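Burkside Worktop with Raised Shelf
Solid wood strip top, butcher-block construction
Supplied by Tekley

Overview
Configurations
Materials and finish
Assembly
Care
Spare parts
Delivery and returns

Overview

The Burkside is a worktop for kitchens, studios and home offices where the working surface has to stay clear and the things used every day have to stay within reach. The top is made of long solid wood strips glued edge to edge. A raised shelf in light wood stands above it on gray support panels, so the depth under the shelf is still usable for paper, cutting boards, a keyboard or a shallow tray.

The range was drawn by Amancay Carrasco for Tekley and replaces the Grovby top, which was discontinued in June. Grovby owners should read the section on compatibility before ordering a shelf on its own. The hole pattern is different.

The product is sold as a top, as a shelf, or as a set. Legs and trestles are not included with any of the three.

Configurations

Top only. Strip construction, square edges, underside predrilled for Burkside legs and for the Rimkutė trestle. No holes are drilled in the upper face. If you want to add a shelf later, the drilling template can be downloaded or requested by mail at no charge.

Shelf only. Shelf board, two support panels, fixings and template. The support panels are pale gray as standard. There is no wood-finish panel at present.

Set. Top and shelf together, with the upper face predrilled. The shelf can be fitted at the left or at the right. Both hole positions are drilled at the factory and the unused pair is closed with wood plugs, which are supplied loose in the fixings bag. The plugs are a push fit. Do not glue them if there is any chance that you will want to move the shelf.

Optional clear panel. A transparent panel can be mounted at the front of the shelf support to keep splashes and crumbs out of the space beneath. It slides into a groove and is held by one screw at the lower corner. It is intended for kitchen use. Most office customers leave it off, as it blocks access to the storage space from the front.

What fits on the shelf

The shelf is meant for light and medium household items: mugs, glasses, jars, a vase, a small lamp, a short row of books. The maximum evenly distributed load is 16 kg. A single heavy object should be placed over one of the support panels and kept away from the middle of the span.

Clearance under the shelf is 90 mm. This takes a closed laptop, most keyboards and a standard document tray. It does not take a stand mixer, an upright file box or a kettle, and we do not offer taller support panels. Raising the shelf on blocks moves the load outside the tested arrangement and is not covered by the guarantee.

Shelf depth is 325 mm. Mugs can stand two deep with their handles turned sideways. The rear edge is flush with the back of the top, so a set placed against a wall leaves no gap for objects to fall through. If cables need to pass behind, set the whole worktop forward on its legs by the thickness of the plug. Notching the shelf board is possible but has to be done before oiling, and a notch should never be cut within a hand's width of a support panel.

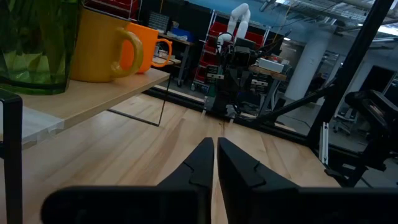 Glass and glazed ceramics can be put directly on the oiled surface. Unglazed pottery should have felt or cork underneath. The foot ring of an unglazed pot is abrasive and will mark the oil film each time it is turned, and a porous vase can let moisture through overnight without showing anything on the outside. Rings from water are repairable in most cases (see Care). Rings from red wine, beet juice and black tea are repairable in some.

Materials and finish

The strips run the full length of the top. They are sorted for color before gluing, but only within broad limits, and neighboring strips will differ in tone and in how tightly the grain is packed. Small sound knots are permitted on the upper face. Open knots and filled defects are permitted on the underside only.

The surface leaves the factory with one coat of hardwax oil. This is a transport coat. It protects the wood in storage and during assembly, and a second coat is required before the top goes into service in a kitchen. For a desk the second coat is recommended.

New wood is pale and darkens with exposure to light. The change is fastest in the first weeks. Objects left in one place during that period leave a lighter patch when they are moved, and the area under the shelf will stay lighter than the front of the top for considerably longer. The difference evens out when the top is sanded. It does not disappear by itself on a reasonable time scale.

The support panels are coated on both faces and on all edges. Clean them with a damp cloth. Scouring powder leaves shiny spots in the coating which cannot be removed.

Assembly

Two people are needed to turn the top. Everything else can be done by one person with a screwdriver and a 4 mm hex key. The hex key is in the fixings bag.

Leave the top in the room where it will be used for two days before assembly, flat, on battens, with the wrapping opened at both ends. A top that has come straight from a cold van can be bowed slightly across its width. In nearly all cases it will have flattened by the second day.

Attach the legs or trestles first, with the top face down on a blanket. The slotted plates must be screwed through the middle of each slot, hand tight plus a quarter turn. Solid wood moves across the grain with the seasons, and plates that have been screwed down at the end of a slot will restrain it. This is the most frequent cause of the cracks reported to us – more frequent than damage in transit.

Turn the top over and check that it stands level. Place the support panels over their holes, insert the dowels dry, and put the shelf board on. Check that the front edge of the shelf is parallel to the front edge of the top. Then remove the board, tighten the panels from below, replace the board and fix it with the remaining screws. If the clear panel is being used, slide it in before the board goes on for the last time. It cannot be inserted afterward.

Total number of screws in the set: 11. One is a spare.

Compatibility with Grovby

The Burkside shelf can be fitted to a Grovby top if new holes are drilled. The old holes will be visible beside the support panels and can be closed with the same plugs, although the color match will be poor on a top that has been in use. The Grovby shelf cannot be fitted to a Burkside top. Its panels are thicker and the screws supplied with it are too short for the new inserts.

Rimkutė trestles of both heights fit both tops. The higher one gives a standing work height for most adults and should be used with the cross brace fitted.

Care

Wipe with a well-wrung cloth and dry immediately. Mild dish soap is acceptable. Do not use steam cleaners, bleach or products containing ammonia.

Re-oil a kitchen top every three months in the first year and twice a year after that. A desk needs oil once a year or when the surface begins to look dull where the forearms rest. Apply thinly, leave for fifteen minutes and wipe off everything that has not been absorbed. Oil that is left standing becomes sticky and has to be sanded away.

To remove a water ring, sand lightly along the grain with 180 grit, then 240, over an area clearly larger than the ring. Vacuum and oil. Repeat if the outline is still visible the next day. Do not sand across the grain, and do not use an orbital machine close to the support panels – the pad catches the coating before it can be stopped.

Oil-soaked cloths can ignite by themselves. Spread them flat outdoors to dry or put them in water before disposal.

Hot pans must stand on a trivet. The hardwax oil tolerates a mug of coffee or tea but not a pan from the stove, and scorch marks go deeper than most people expect.

Spare parts

Available separately: support panels (pair), clear panel, fixings bag, wood plugs, slotted plates, hardwax oil in small cans. Shelf boards are available only as part of the shelf kit. Please quote the batch code stamped on the underside of the top, near the left rear leg position, so that the correct inserts can be sent.

Delivery and returns

Tops are delivered flat on a half pallet, curbside. The driver is not insured to carry them indoors. Shelves and accessories go by parcel. Orders received by noon on Wednesday are normally loaded the same week.

Check the corners of the carton before signing and write any damage on the delivery note. Unused tops can be returned in their original packaging. Tops that have been drilled, cut or oiled by the customer cannot be taken back, except in the case of a manufacturing defect.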